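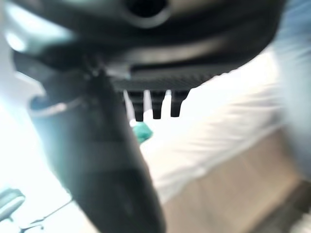 Black housing, three short prongs.

March

Up before six. Medve wanted out and then did not want to come back in, so I stood on the porch in my coat and boots until he was done with the fence line. Frost on the truck, none on the grass by the house. I put the coffee on and wrote out the list for the orchard.

Pruned from seven until a little past eleven. I got through the old row and started on the two young pears by the gate. The Flellura is in better shape than I expected. It is the one I nearly took out last fall when it dropped all its fruit in August, small hard green pears that even the deer left alone. There are fruit buds all the way up the east side now. I took out one crossing limb and the water sprouts and left the rest. If it drops again this year I will think about it again.

The big apple is another matter. There is canker in the fork, further down than last year, and when I cut back to find clean wood I had to keep going until I had lost most of the north limb. The cut is wider than my hand. I left it unpainted. Dad always painted his cuts with the black tar stuff and I did too for years, but the extension office told me to quit and the trees have done no worse for it.

My wrist hurt by the end of the row. I need to get the saw sharpened or buy a new one. I have been saying so since the first of the year.

Called Beltel at lunch about the bill. They have charged me for the second line again, the one in Dad's name that I closed in the fall. I was on hold for 30 minutes and ate a whole plate of eggs and potatoes with the phone lying next to the salt. The woman who finally came on was polite and could see the closing order on her screen, but she could not take the charge off. It has to go to another department and they do not take calls. I am supposed to get a letter. I wrote down the case number, which ends in 956, on the back of the seed catalog. Note to self, do not throw out the seed catalog.

It is a strange thing to spell his name out over the phone like that. She asked if he was available to confirm. I said he was not. She said she was sorry and I said that was all right, and then we went on with the account number.

Drove to Atolgate after that for chain oil, dog food and stamps. The road is still down to one lane past the culvert. The hardware store has moved the seed racks up to the front and put the stove pellets on sale, so they think winter is over. I bought onion sets, a pound each of yellow and red, and a packet of parsley. They wanted too much for seed potatoes. I will use my own if enough of them are sound.

Dénes Gulyás was in the parking lot loading fence posts. He has sold the lower field. The buyer is a cousin of his wife's who wants it for hay, so nothing will change from my side, and he wanted me to hear it from him before it got around. He will keep the well and the shed. We talked about the well for a while. He said the water was down in January and came back up after the rain, the same as mine. I offered him the apple wood if he wants it for the smoker and he is coming by with the trailer when it dries out a little.

He asked how I was getting on with the house. I said fine. I have done the kitchen and the hall closet, and I have not touched the desk.

Home by three thirty. Dragged brush to the pile until it got too windy to be worth it. Medve carried one stick back and forth the whole time and then lay down on the rake.

After supper I did open the desk, only the top drawer. Rubber bands, a tire gauge, three pairs of reading glasses, the receipt for the pear trees from 2000. I had thought they went in later than that. He had written on the back where each one stood, counting from the gate, and the Flellura is not where he has it. Either he changed his mind on the day or one of them died and got replaced, and I was living away then and would not have known. I could ask Aunt Ruth – she helped him plant.

I put the receipt in the orchard notebook and left the other drawers for now.

Tomorrow: finish the pears, saw to the sharpener, go through the potatoes. Call Ruth before noon. Wind still up at ten, and the back gate is banging, so I am going out to tie it.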